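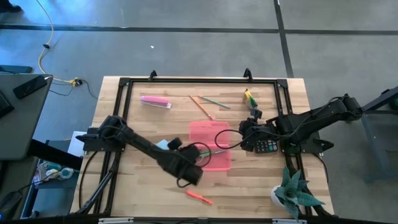 Nighat Jatoi wrote in December that the report form wanted "outcomes" and that our last one had mostly contained weather. Fair enough. What follows is the second progress report on Slow Rooms, the exhibition of large drawings by Marlene Perron that the Grewal fund is helping us put on.

The work first. Marlene has finished 20 drawings. She has also unfinished 2 of them, by going back in with an eraser after we had sent the list to the printer. She regards both as improved. The printer regards them as a correction fee, and it appears in the budget under "artistic development."

The catalog essay by Reinhold Bauerfeind came in on time and at three times the length. Garnet Gill is cutting it. Reinhold has been gracious about this in several long emails. The title stays as it was, though he would still like a colon in it.

On the building: the north wall of the Wesosura gallery has been replastered and painted white. It was white before. The new white cost more and, held next to the old one, is slightly grayer, which everyone who has seen it says is correct. Lighting is still the weak spot. Five of the track fittings hum, and an exhibition with the word "slow" in its name gives people time to notice. Flasora has quoted for replacements and we will decide once the frames are paid for.

Framing is the one item running late. Tundatard has the first batch done and the rest waiting on glass. We have moved the hanging back by a week and left the opening where it was, so Rafia Farooqui now has four days for a job she likes to do in ten. She has asked that this be recorded.

Spending stands at 60 percent of the grant. We are not asking for more. We would like to move the unspent travel money to lighting, seeing that the only person who was going to travel has decided to send a statement instead. The revised budget is attached, and a yes by email would do.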